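Ticket: Greifervergleich Pradero / Lusura, Filzstift rutscht beim Anheben
Status: in Bearbeitung, zuständig: A. Hepburn
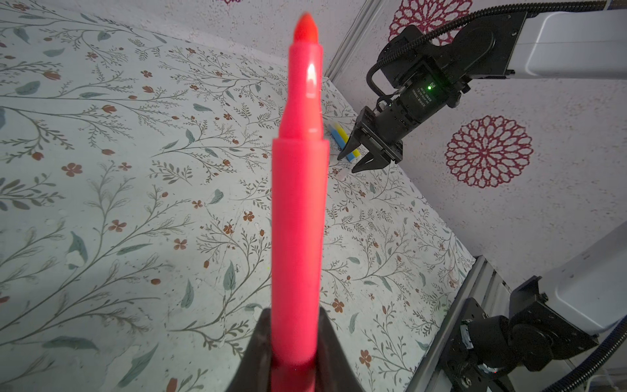
Verlauf

09:40 Greifkraft am Handgelenk laut Controller 16 N. Pinker Marker senkrecht zwischen den Fingern, Spitze oben.

10:15 3 von 16 Versuchen mit Schlupf, alle mit Pradero-Fingern. Lusura-Finger: kein Schlupf, gleiche Bahn.

10:50 Nullpunkt neu gesetzt. Skalierungsfaktor stand auf 1,018 statt 1,000. Korrigiert, Neustart.

11:30 Wiederholung mit Pradero: 1 Schlupf. K. Cowie prüft Fingerbeläge. Zweiter Arm bleibt bis dahin auf alter Firmware.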